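Teaching by hand — notes for the October talk
Slot is 30 min incl. questions. Don't rush the start like last time

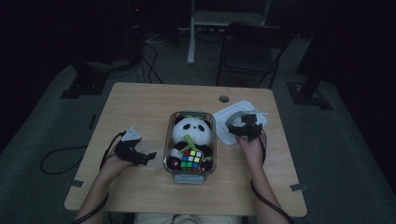 OK so why hand-held grippers at all. We started on remote control, full leader-follower rig, and everyone hated it. Slow. Lag. Neelam could do the lid task fine with her own hands, took ages through the rig. Same person, same lid!

Handhelds — you feel the contact. Push on the lid, you feel it push back. Remote, ours anyway, nothing comes back to your hand.

Numbers slide:
411 demos kept, handheld
141 kept, remote, same operators, same hours
Say clearly: kept, NOT recorded. Someone will ask. Yogesh has the discard list if they push.

What goes wrong (spend time here)
- people use wrist angles the arm can't reach. Looks great, useless on replay
- too fast. Tell them half speed, they do it for 5 minutes and then speed up again
- cables. Route them along the forearm, check slack before each run
- second hand forgets its job. One hand steadies the dish, other does the lid — say it out loud to new people before they start

Soft toy vs hard cube, mention breifly. Toy squashes, you can grab it badly and get away with it. Cube no. We mix both in one dish on purpose so the policy sees the differnce.

Lids: thin edge flat on a table is the hardest pick we have. Olga's trick, press near the middle and drag it to the table edge, then pinch. Works for people. Robot version still so-so, don't oversell

Where remote still wins: anything long reach, anything where the arm's own body gets in the way. Stoditz people will be in the room, be fair about this!! They built the remote rig.

If short on time skip the calibration part, go straight to the Letura clip.

Thanks — Kelechi, Nisha, whole Brolcombe bench team
Questions. Repeat them into the mic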